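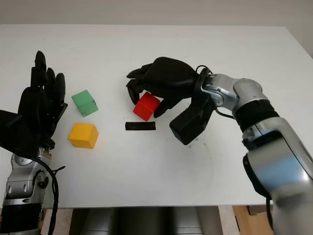

Three colored cubes and a small black bar on a white tabletop

Section 4: Setting Up Player Profiles in Ralora

Welcome back! By now you should have your club account open and your first squad created (if you don't, hop back to Section 3, it only takes a few minutes). In this section we'll fill in the player pages, the ones parents and supporters look at most, so it's worth pouring yourself a coffee and taking your time over them.

Adding a player

1. Open the Squad tab and choose Add Player.
2. Type the name exactly as it appears on the league registration. We'll use Haoran Jia for this walkthrough, a midfielder who came over to Jugah in the January window.
3. Pick a main position. You can add a second one later, and plenty of coaches do once the season gets going and everybody has had a turn at left back.
4. Enter height and weight if you keep them. Both boxes can stay blank and the page will still look perfectly fine.
5. Press Save, and wait for the green check mark before you leave the page.

Note: Ralora treats "Jia, Haoran" and "Haoran Jia" as two different people, and merging them afterward is a bit of a chore.

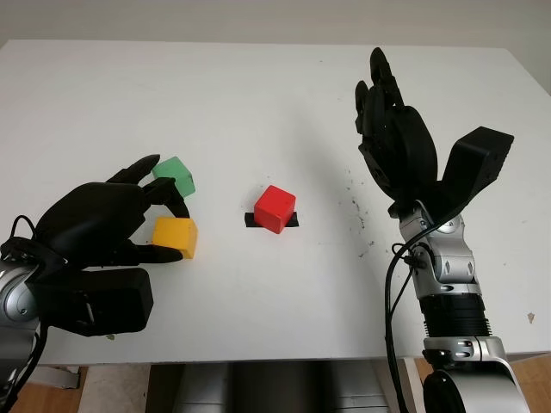

Red cube on a short strip of black tape

Entering past seasons

6. Open the player's page and scroll down to Career.
7. Add one line per club, oldest first. For Haoran we put in Gikia, with 80 appearances and 5,040 minutes' worth of match sheets left for another day, because totals alone are plenty to get started.
8. Choose whether cup games count toward the total. The setting applies to the whole squad, so do have a word with your other coaches first!
9. Press Recalculate. A squad with more than 60 players can take a little while.

Caution: Recalculate writes over any totals you typed in by hand. If you've been keeping your own numbers, export them from the Tools menu before you press it.

If the totals look wrong

Nine times out of ten it's a match entered twice, once by the coach and once by the team manager. Open the Match Log, sort by date, and look for pairs. Jingyi Shen on our support desk is happy to go through a log with you if you can't spot the trouble.

Section last updated 15/05/2025. Continue to Section 5, Match Reports.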